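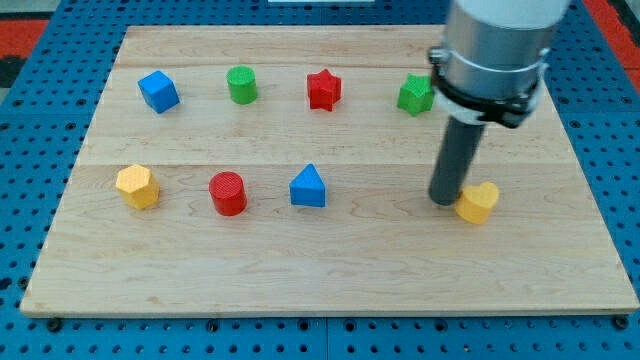 Oiling a wooden board, which finish?

kestutis_m
Hello all. I glued a board from planks and now I must choose the finish. My neighbour gave me a tin of Gosling oil, but the shop recommends Fullow hard wax. It will be used for bread and cheese. I sanded to 240 already.

Fernleaf
Gosling. Two thin coats, wipe off the extra, leave it overnight. My favourite by far.

D_Parry
I disagree with Fernleaf. Oil alone goes grey at my place after one winter. Wax costs more — I paid 40 dollars for the small tin — but the colour stays.

Fernleaf
Did you re-oil it in that winter?

D_Parry
Once, in April.

kestutis_m
So that is maybe the answer :) Is the wax safe for food? The label is very small and I do not understand all of it.

ottoline77
Ask the maker for the data sheet. Also wet the board lightly and sand again before any finish, otherwise the grain will rise and feel rough.

kestutis_m
Thank you, I did not know this. I will try both on an offcut first.

Contact Grurkar Woodwork Forum | © Grurkar | Back to top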